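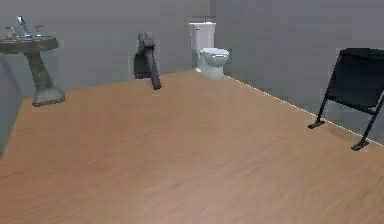 3.2 Household Water Use in the Rosden Survey Area

Figure 2. Bathroom layout with pedestal sink and toilet.

The survey covered 1,373 households in the towns of Rosden and Filorside. Each household kept a water diary for 19 days and noted every use of the sink, toilet, and shower. Meter readings were taken at the start and end of the period and compared with the diaries. In 111 households the two sources did not agree, and these were left out of the main analysis.

Diary entries for toilet use matched the meters well. Entries for sink use were less complete — short uses, such as rinsing a toothbrush, were often missed. The gap was larger in Filorside, where more homes have a second bathroom. We therefore applied the Aguirre correction to all sink entries before comparing the two towns. Shower entries were left as recorded.

Comments (2)

didine: Was the correction applied per person or per household? Section 3.1 reads as if it were per person.

waterdesk: Useful section. We ran a similar diary study and also had trouble with short sink uses. Would like to see the results split by age of building.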